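**Fruit in thin plastic bags: leave it or unpack it?**

**bromus_11**
I buy most of my fruit at the Tosbridge market and it comes home in those thin pink bags. Usually it's oranges with a few other things mixed in. Lately I've been leaving everything in the bag for a day or two before I sort it, and by then something at the bottom has a soft spot. Do you all unpack right away?

**danko**
Right away. Oranges in one bowl, anything yellow in another, small stuff in the fridge. It takes 2 minutes.

**jendentkitchen**
I leave mine in the bag with the top open and have never had a problem. Oranges have thick skin. If they're going soft in two days they were old when you bought them.

**danko**
Thick skin doesn't help when they sit against each other and sweat. I lost 8 oranges in September that way.

**bromus_11**
The top is open on mine too. The bag won't stay up, though. It slumps over the fruit once it's on the floor, and I have to hold it with one hand and pick with the other.
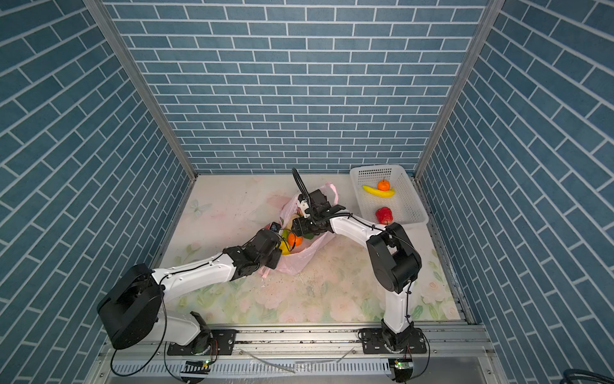
I take the oranges out first and the smaller things after that. I tried tipping the whole bag out once and had fruit under the stove.

**tosbridge_tenant**
Roll the top edge down a couple of turns, like a cuff. It stands up a lot better and you can see what you have.

**jendentkitchen**
Why is it on the floor at all? Put it on the counter.

**bromus_11**
My counter is 11 inches deep next to the sink. There's no room.

**danko**
Then put a mat down and sort on that. I use a vinyl one with flowers on it that I can wipe. Sweep it first or you'll be picking crumbs off the fruit.

**jendentkitchen**
I still say you're making work for yourself. Leave the bag open, eat the soft one first.

**tosbridge_tenant**
Depends how much you buy. With 300 grams of plums, fine. With a full bag I'd unpack.

**bromus_11**
OK, I'll try the cuff with the next bag and get them into a bowl the same evening. Danko, do you wash yours before they go in the bowl?

**danko**
No, only when I'm going to eat one.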